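Vastula is looking for parts sorters and checkers (part time, from January)

Published December 18, 2020

Vastula is a small company that takes back used and surplus electrical parts, checks them, and sells them again to repair shops. We have one workroom in Flero and one storage room across the yard. In our storage we have now 3,526 parts waiting to be sorted, most of them push-button switches, contact blocks and signal lamps, and we need more hands and more good eyes.

We search for 2 persons who will work at the sorting line. The position is 24 hours per week, divided over 5 mornings. The contract is first for six months and can be made longer if both sides are happy.

What you will do

You take the parts from the delivery boxes and put them on the belt one by one, with enough space between them. You look at each switch: is the cap whole, is the collar straight, is the contact block clean and not cracked? Parts with damage go to a separate box with a short note. At the end of the morning you write the results in our list, which is kept in a program called Plillex. It is simple to learn and we will show you everything.

You will also wipe the belt and the steel counter before you leave. We are quite strict with this, as small metal dust can get inside the switches.

The workplace with the counter and the gray curtain, and a yellow push-button switch on the green belt:

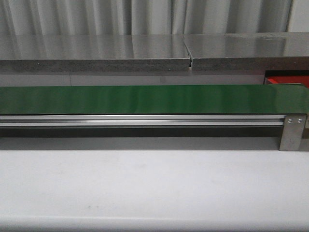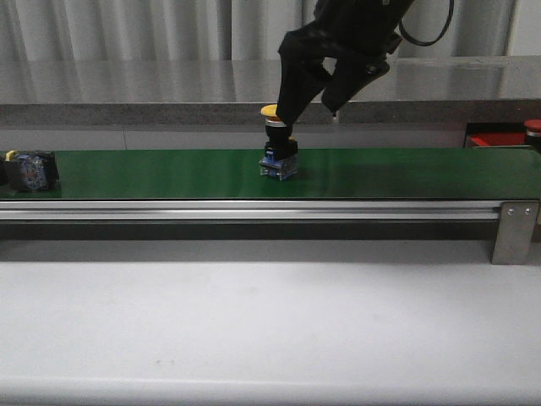
The work is done standing or on a high stool, as you prefer. The room is heated, and we have a small kitchen with a table where you can eat. Please know that the work is repetitive. Some people find it calming and others become bored after one week, so we invite every candidate for a trial morning, which is paid.

What we ask from you

– You can see small details well, with or without glasses.
– You can tell colors apart without difficulty. A red button and an orange button are different articles for us, and customers send them back when we mix them.
– You can lift a box of moderate weight.
– You can read and write simple notes in English or Italian.

Experience with electrical parts is welcome but we don't require it. You do not need a diploma. If you know already the difference between a normally open and a normally closed contact, please mention it in your letter – it will save us half a morning of explaining.

What we offer

An hourly wage according to the local agreement, paid at the end of each month. Work gloves and work coat are provided. The bus stops near our gate, and there is a covered place for bicycles. In August the workroom is closed.

How to apply

Send a short letter and your phone number by post, or bring it to our office at Demissie Yard, Flero, in the morning hours. Write on the envelope "Sorting line". We don't need a photo. In the letter, please tell us when you can start and which morning is suitable for the trial. We answer to every letter, also when the answer is no.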